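为什么家里总有一个“什么都放”的盘子？

你家有没有这样一个地方：钥匙、硬币、断了一截的橡皮、不知道哪来的螺丝，统统躺在一起？有的家用碗，有的家用饼干盒，有的家直接用抽屉。大人管它叫“先放一下”。

“先放一下”是一句很可疑的话。先放一下，那“后”是什么时候呢？我问过好几个大人，没有一个答得上来。

这篇文章就来查一查这句话，顺便查一查另外几句大人常说的、听上去很有道理的话。你读的时候也可以不相信我，自己回家试试。

第一句：“放在一起就好找了。”

很多讲收纳的书都这么写。意思是说，零碎东西只要有一个固定的家，你就不会丢。

听起来不错，可是“一个家”能住多少东西？书里常常不说。

住在祖米萨里街（Zimisari）的两位邻居，柳德米拉·科瓦尔和丹尼斯·道伯，为这件事争过一回。科瓦尔阿姨家门口有一个大铁盒，她说全家的小东西都在里面，从来不丢。道伯先生不信，请她当场找一枚九号电池的盒盖。她把铁盒倒在地毯上，一样一样拨开，一共数出73样东西，盒盖倒是真的在里面。

那么谁赢了？科瓦尔阿姨说她赢了，东西没丢。道伯先生说他赢了，要把整盒倒出来才能找到，和丢在地毯上有什么两样？

我站在道伯先生这边，但只站一半。没丢和好找是两回事。铁盒保证了第一件，没有保证第二件。下次有人跟你说“放在一起就好找”，你可以问他：你说的是不丢，还是好找？

第二句：“盘子要比盒子好。”

这句话是姜子阿姨说的，她全名叫方明子（Myung-ja Bang），开一家小修理铺。她修东西的时候从来不用盒子，只用盘子，平平的那种，边上稍微高出一点点。

她的理由是这样的：盒子有深度，东西会一层压一层，下面的你看不见。盘子没有深度，放上去的每一样都露着脸。而且盘子很快就满了，一满，你就得收拾。

最后这一点我起初觉得很没道理。容易满，难道不是缺点吗？我们买书包的时候，可没有人专门挑容易满的。

后来我自己试了一下。我拿一个汤碗和一个平盘，放在书桌两头，每天把口袋里的东西随便倒进其中一个。到了第9天，汤碗里沉着一团东西，最底下是一张折起来的纸条，我完全忘了它。平盘上呢，第三天就放不下了，我只好把笔帽扣回笔上，把硬币放进存钱罐。

不过请注意，这只是一个人、一张书桌、一个碗和一个盘。我的碗可能恰好太深，我这个人也可能恰好太懒。要是有人说“科学证明盘子比盒子好”，你要问他，是哪门科学？试了几次？我这个试验可算不上证明。

还有一个麻烦，盘子怕撞。平盘边矮，圆的东西会滚出去。珠子、弹珠、小螺母，还是老老实实放进有盖子的盒子里吧。

第三句：“同类的东西放一起。”

几乎每个幼儿园都教这个。积木归积木，画笔归画笔。这句话没有错，可是它悄悄跳过了一个难题：什么叫同类？

拿三样东西来想：一把卷尺，一个遥控器，一块电池。

按“做什么用”来分，卷尺是量东西的，遥控器是指挥别的机器的，电池是供电的，三样三类，谁也不挨谁。

按“要不要电”来分，普通的卷尺靠里面一条弹簧把尺子卷回去，不用电，站一边。遥控器和电池站另一边。

按“放在哪个房间用”来分呢？那就要看你家了。卷尺今天在厨房量柜子，明天在卧室量床。

按“多大”来分，它们又差不多是一伙的：都能用一只手拿起来，都容易掉进沙发缝。

你看，同样三样东西，换一个问题就换一种分法。所以“同类放一起”这句话只说了一半，另一半得你自己补上：按什么来分？ 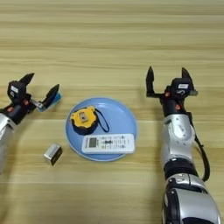 我猜大多数家庭补的是最后那一种，按大小。小的、零碎的、不知道归谁管的，就凑成一堆。这也算一种分类，只是分的人往往没发现自己在分类。

第四句：“电池长得像，放一起没关系。”

这句要认真对待，它是真的有问题。

电池有圆柱形的，有方块形的，也有纽扣那么小的。有的电池两个电极靠得很近，要是和钥匙、硬币、回形针挤在一起，金属碰到两个电极，电就会从金属上直接跑过去，电池会发热，有时候热得很厉害。这叫短路。

所以散的电池最好单独放，放在原来的包装里，或者放在隔开的塑料盒里。纽扣电池要请大人收到高处，万一有小孩吞了，一分钟也不要等，马上去医院。这一条我不怀疑，也请你不要拿它来做试验。

至于“长得像”，也靠不住。方块形的电池有好几种，大小差一点点，装不进去就是装不进去。该用哪一种，要看电器说明书，或者请大人看电池仓里的标记。旧电池和新电池也别混着用。

第五句：“收拾一次就好了。”

斯维特兰娜·特卡琴科老师在武斯特科姆（Wustcombe）的一所小学教三年级。她让全班23个孩子回家，挑一个“什么都放”的地方，彻底收拾一次，然后过一个月再去看。

一个月以后，有的地方还是整齐的，有的地方又满了。孩子们吵了起来，说满了的人是没收拾好。特卡琴科老师问了一个问题：东西每天都会进来，有没有人每天把它送出去？

教室里安静了一会儿。一个叫赫纳特·西莫年科的男孩说，他家的盘子没有满，可是他妈妈把盘子里的东西全倒进了抽屉。

我很喜欢这个回答。它提醒我们，看见一个干净的地方，先别急着鼓掌，去拉开旁边的抽屉看看。

自己查一查

如果你也想试，不用买任何东西。找一个家里的杂物盘或者杂物盒，先问大人同不同意。

把东西全拿出来，摊在桌上。里面要是有刀片、针或者漏液的电池，停手，叫大人来。

给每样东西问一个问题：上一次用它是什么时候？不要问“以后会不会用”，对着这个问题，每样东西都会回答“会”，连一根干掉的笔也会。

然后选一种分法，把它写在纸条上，贴在旁边，比如“按房间分”。过几天你要是觉得这种分法很笨，就撕掉换一种。

有几样东西你怎么分都分不进去，这很正常，就让它们留在盘子里。我家盘子里现在还有一个不知道从哪里掉下来的小黑轮子，已经问遍了全家，问到第二遍的时候，我爸爸说：“先放一下。”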